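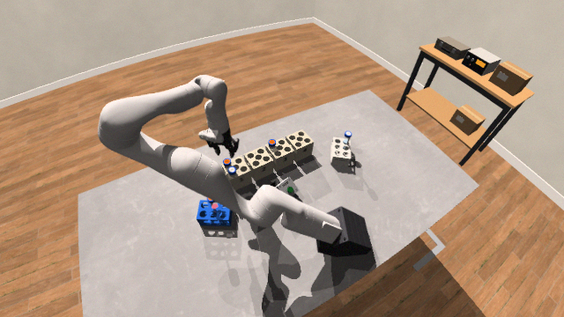 第1页 浅灰色台面，棕色木板地面（渲染图）

**讲稿备注：木地板，为什么值得我们趴下来看**

开场先别念标题。等大家坐定，问一句：今天早上出门前，有谁低头看过自己家的地板？举手的人一般很少，看到有人举手就请他说两句，什么颜色、哪里响、哪里有划痕都行。控制在3分钟以内，后面内容多。

然后讲我自己的来由。我小时候住的老房子是水泥地，第一次踩上木地板是在同学家，光着脚，冬天，居然不冰！我在他家走廊上来来回回走，他妈妈以为我找厕所。（这里停一下，通常有人笑。）后来学修复，第一份正经活就是跪在Moynihan老校舍的二楼，拿小刀一条缝一条缝地剔旧蜡。膝盖疼了一个春天，可是我特别开心。

---

**第2页 先认一块板**

这一页慢慢讲，很多听众是第一次听这些词。

- 弦切板：花纹像山峰，一层套一层。好看，宽度方向胀缩大一些。
- 径切板：纹路接近直线，稳定，出材少，所以贵。
- 橡木的径切面上会有一片片发亮的斑，叫射线斑。把样板斜过来对着灯给大家看，前排先传，传到后面记得收回来！上次在Trillska讲完少了一块，到现在也没找着。

提醒自己：不要一上来就讲"好木头""坏木头"。松木软，踩几年全是坑，可Trillska那边的老房子几乎都是松木地板，坑坑洼洼的，一代一代人走出来的路线清清楚楚：门口到灶台，灶台到窗边。我第一次看到的时候真的站在那儿半天没动。

---

**第3页 木头会动**

全场最重要的一页，嗓子留着点劲。

木材做成地板以后还在吸湿、放湿。空气潮，它就胀；屋里开暖气，它就缩。主要是横着纹理动，顺着纹理几乎不动。所以冬天缝变大、夏天缝合上，多半是正常现象，请不要一看见缝就去填！三月份我接到的电话最多，都是问"地板裂了怎么办"，我的回答差不多都一样：先等梅雨过了再看。

讲填缝的反面例子：Moynihan东侧教室，早年有人在冬天把缝全用硬腻子填死，到了夏天板子没地方去，中间拱起来一道，门都推不开。拆开以后看到有几块板的榫边已经压碎了。

板子窄，缝多，每条缝分到的变化就小；板子宽，缝少，每条缝就开得明显。这个道理可以用手指比划：十根手指并拢，再微微张开。带着大家一起做，效果比放图好。

（如果有人问地暖：可以装，但要选稳定的材料，升温要慢。详细的放到提问环节，别在这里展开，我每次都在这里超时。）

---

**第4页 颜色从哪儿来**

同一批板子，颜色也会有深有浅。心材和边材不一样，树长在坡上还是坡下也可能不一样，再加上日晒。樱桃木越晒越深，胡桃木反倒会晒浅。地毯挪开以后那一块"影子"，大家家里可能都有。

铺的时候怎么处理色差？我的习惯是同时开好几箱，混着拿。一箱一箱地铺，最后地上会出现一块一块的色区，像补丁。开工前把板子在屋里摊开晾着，顺便退后几步看看，眯着眼看，太跳的挑出来放到柜子底下、床底下。

还有接头。相邻两排的端头要错开，我自己的下限是15厘米，再近了眼睛会不舒服，看着像楼梯。但也别错得太有规律，规律出来了，整片地就显得机械、呆板。

---

**第5页 Sukia的那间茶室**

这段可以放松讲，当故事讲。

Sukia是座小山城，茶室地方不大，地板有将近100年了。业主原本想全部换新，我去看了两趟，敲了一遍，下面的龙骨大部分还是好的，只有靠水槽的一角朽了。最后换掉的只有那一角，剩下的翻面、刨薄一点、重新上油。

翻过来那一刻真是太棒了！背面有当年木匠用铅笔写的编号，还有一道算式，算错了，又划掉重算。我们拍了照片，没有磨掉，照原样盖回去了，只是编号的顺序沿用了他的。下一个掀开地板的人还会看到。

新换的板子刚装上去颜色很生，业主有点担心。我劝他别染色，让它自己走。去年再去，门口那边已经分不太出来了，水槽旁边还浅一些。

---

**第6页 打磨和上油**

讲得实用些，语速可以快。

打磨从粗到细，一级一级来，别跳号。跳了号，粗砂的痕迹当时看不见，上完油全冒出来，哭都来不及。修旧地板我一般从40目开始，只有漆特别厚的时候才用更粗的。钉头先冲下去，漏一颗就撕一张砂带。

木蜡油：薄，薄，再薄。倒多了擦不开，表面会发黏。擦过油的布一定要摊平晾干或者泡在水里，揉成一团丢进垃圾桶会自己发热，可能着火。这句说两遍，说的时候看着大家。

漆和油怎么选，听众每次都问。漆面耐磨，坏了要整片处理；油面要经常照顾，坏了可以只修一小块。我家里用油，走廊那一段每年补一次，周末上午放着音乐就弄完了，挺享受的。

---

**第7页 收尾和提问**

预告Pilitance的公开工坊：带一块旧板来就行，工具现场有，穿不怕脏的裤子，护膝自备。报名表放在门口桌上。

常见问题先备着：

- 响声：多半是板子和龙骨之间松了，先找准位置，请一个人踩、另一个人趴着听。
- 水渍：白色的常在表面，好处理；发黑的进到木头里了，要看深浅。
- 能不能拖：拧干的布可以，蒸汽拖把不要用。
- 宠物爪印：油面的可以局部修，漆面的看深度。

时间够的话，把样板再传一轮，这回让大家闭着眼摸，猜哪块是刨的、哪块是砂的。时间不够就直接提问，样板留在台前，散场以后上来摸。

备忘：激光笔换电池。橡木样板用布包好，别和铁尺放一起。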